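Testing a Gripper on Clear Plastic: A Pour Test You Can Repeat

Posted 31st October

Vendors like to demo grippers on foam cubes. Foam cubes are easy. If you are deciding between the Brunet two-finger and the Fluvarlow, try a clear measuring cup before you believe either data sheet. We ran 1,216 attempts at our Brusley bench and I would not trust a number from fewer than 244.

What you need: a light plastic cup with a handle, dry rice, a wide metal bowl, a plain table.

Step 1. Fill the cup about halfway. Less rice and the cup skids when a finger touches it. Put the bowl to one side with a clear gap between the two.

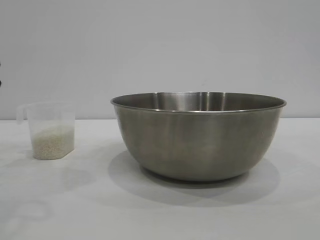

Start layout: rice in the cup, bowl empty.

Step 2. Fix the side camera and leave it alone for the whole run. Moving it between grippers ruins the comparison, and I have seen plenty of comparisons ruined this way.

Step 3. Weigh the bowl before and after each pour. "Looks like it all went in" is how bad scores get published.

Step 4. Log the grasp and the pour separately. A controller that recovers from a poor grip can still make the gripper look better than it is. Pokavance's logging tool lumps the two together by default, so turn that off.

Step 5. Check the wrist view at the moment of contact. Clear plastic over black fingers is hard to read, and the edges of the cup may be all the software has to go on. Look at where the spout sits against the finger before you blame the motors.

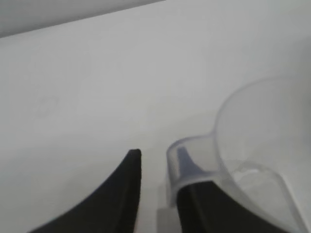

Do I need a depth camera for this?

Try without one first. Many depth sensors struggle with transparent plastic, and you may pay for a second camera that gives you holes where the cup should be. Run the same set with and without it and compare the logs.

Step 6. Swap grippers and repeat with the same cup, the same fill and the same start positions. Keep the failed runs in the file. A score with the failures trimmed out is an ad.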